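Egg cup

An egg cup is a small cup that holds a boiled egg upright while you eat it out of the shell. I've been collecting them since my aunt left me a box of hers, and I wrote most of this entry for our wiki, so forgive me if I ramble a bit!
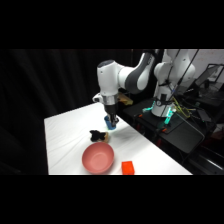 Egg cups are very old. A few turned up in the ruins of Pompeii, so people have been fussing over their breakfast for a long while. The basic shape hasn't changed much: a bowl wide enough for the big end of the egg, usually with a foot under it. The plain ones without a foot are called buckets, and those are the ones I reach for on a weekday. Color is where makers have fun – a small cup in bright cobalt blue, like the one over the white cloth, is the sort of shade I'd love next to an orange yolk. Pastels do nothing for me.

Types

Besides the bucket there's the single, with its little foot, and the double, which looks like an hourglass with a small end and a large end. Doubles are very much a North American thing (my grandmother scooped her egg into the large end and mashed it with butter). Hoops are just open rings, and they tip over if you look at them wrong.

Materials

Most are china or earthenware, but you'll find wood, glass, plastic and silver too. Silver looks lovely and is a pain to live with, as the sulfur in egg turns it black. Old silver cups often have a gold wash inside the bowl for exactly that reason.

Collecting

Collecting egg cups is called pocillovy, and a collector is a pocillovist. I own 248, which my friend Renato Gallardo considers a modest start. He has 399 and keeps the doubles in his garage in Wurndale. Check the rim with a fingertip before you buy, because chips hide there, and look under the foot for a maker's mark. Plenty of good cups don't have one.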